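Ticket: Speed limits ignored after tool change, Erier cell
Opened by: Tuva Åberg
Assigned to: Kjell Myklebust
Status: Closed
Opened: Aug 6, 2024

Tuva, first entry
Hi Kjell, me again, sorry! I'm going through our cell rules before we let the Flovside people loose on the pick and carry job, and I've hit something I don't like. The house rule says the arm must never go above 600 mm/s while it's carrying anything. Fine. I ran the bucket job in the simulator this morning and the log shows 700 on the long sideways move, with the gripper closed. No warning, no stop, nothing in the fault list. It just sailed through.

I've tried the usual things. Restarted the controller software, reloaded the safety file, checked I was in the right user profile (I was, for once). Same result each time.

Kjell, reply
Morning Tuva. Which tool was loaded when you started the job? And can you tell me what the payload field says - the one on the tool page, not the one on the job page. They don't always agree and that's a whole other ticket.

Tuva
Tool 2, the gripper. The payload on the tool page is blank. On the job page it's filled in properly, I did that myself and Ottar checked it, because we have that second pair of eyes rule now.

I've also gone back to the written procedure, the one Halvard put together, and step 2 says "confirm payload before any carrying move". It doesn't say on which page. I'd read that as the job page and so would anyone new, I think. So the first thing I want to ask is whether the limit is reading the empty field and deciding there's nothing in the gripper.

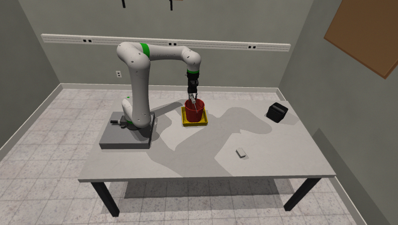 The other thing bothering me is that we've been treating a clean run in the simulator as good enough to sign the form. If the limit can be skipped there without a murmur then the signature isn't worth much, is it? I'd rather we had a line in the rules saying the speed log has to be opened and read, and the highest figure written down by hand. It's a bit of a faff but it takes a couple of minutes.

Kjell
You've got it. The carrying limit looks at the tool page only. Blank means zero load, zero load means the free-moving limit applies, and that one is set to 700. So your arm was doing as it was told, which I know is no comfort.

Please fill in the payload under Tool 2, save, and then reload the safety file again. It has to be in that order. If you reload first it keeps the old value and you'll be back here swearing at me.

Tuva
Did it in the wrong order, naturally. Then did it in the right order - peak is now 600 on the nose and it holds there for the whole carry. Ran it again from a cold start and got the same.

Could we make a blank payload a hard stop, please? I don't mind typing a nought if the gripper really is empty. I do mind the software guessing.

Kjell
Agreed, and I've asked Mansour for it. Until they send something, the rule is that nobody signs off a job with a blank payload on the tool page, simulated or otherwise. Elsa is changing step 2 to name the page, and adding your line about the speed log underneath.

Tuva
Lovely, thank you. I'll tell Ottar, and I'll go back over the Trondetine jobs too, as they were copied from this one. Happy for you to close it.

Closed by Kjell Myklebust. Cause: payload field empty on tool page. Follow-up: Trondetine jobs to be checked under a new ticket.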